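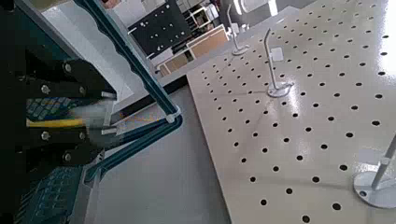
**Figure 3.** Wrist camera view, hanging task. Gripper at left, hook stands on the perforated board.

### 4.2 Hanging and unhanging

The second group of chores is hanging things up. Keys, mugs, a dish towel, a strap with a loop at the end. We picked it because people do it without looking and because shops do it all day (tags, tools, parts on a line). The stands are plain metal hooks with round bases, set on the perforated board, and they are not bolted down. That was on purpose. A fixed hook lets the arm push as hard as it likes and still score a success; a loose one tips over, same as the mug tree in a real kitchen.

Each trial starts with the item on the board and ends when it hangs free for 10 seconds. Knocking over any stand counts as a fail, even if the item ends up on a hook. Stands get moved between trials but always kept inside the reach of the arm. Full set: 2,416 trials, 12 household items, run on the Mansilla bench in November. Same controller as Section 4.1, no retuning.

Results are mixed. Rigid items with a big opening went well. Mugs, fine. Key rings, mostly fine, slow. Soft items were bad. The towel loop closes up as soon as the fingers let go of the sides, and the policy then keeps tryng to thread a hole that isn't there. We saw this with both the Totport and the Drollance weights so it is probably not a training quirk.

Two things about the view matter here. First, the gripper takes up a lot of it, and the hook tip can slip behind a finger right when the arm needs it most (cf. Figure 3, where the fingers and cable already fill much of the left side). Second, the metal is shiny and so is the board. Thin rod, bright glare, depth estimate goes noisy. Matte tape on the rods helped in a short side test, not reported in the tables.

Speed is the other problem. Median time for one mug was 27 seconds. A person does it in two. Ximena Insaurralde ran the human baseline and also did it one handed, eyes closed, with few misses, which says somthing about how much of this chore is touch. Our gripper setup has no touch input. The Vustirberg group reports gains from adding it on a similar task, we have not tried to repeat that yet.

So, for hanging: usable for mugs if there is no rush. Not usable for laundry. Folding is covered in 4.3.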